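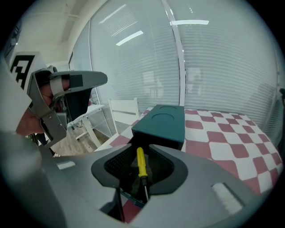

Household repair has mostly been studied through spending records, which leave out the jobs people do themselves. Our survey in Resville and Kalness asked tenants which small repairs they had made in the past year and what they had used to make them. Answers on tools were short. Many tenants named a single item, most often a screwdriver of the ordinary kind, with a thin metal shaft and a colored handle (yellow in Figure 2), and said it served for opening paint cans and scraping as well as for screws.

Figure 2. Screwdriver with yellow handle.

4.2 Who does the repairs

The sample covers 2765 rented homes visited over 12 weeks, starting in August. Of these, 17 percent had no hand tools at all. Tenants in Kalness were more likely to borrow - usually from a relative, less often from a neighbor. Length of stay mattered more than income. Wi and Yoo found the same pattern in owned homes, though their question on borrowing was worded differently and the two sets of answers should be compared with care.

Loose hinges and cabinet handles were the most common jobs. Plumbing was left to the landlord in both towns.

Filed under: Housing & Society > Research Articles

We use cookies to improve your visit. Accept all | Manage settings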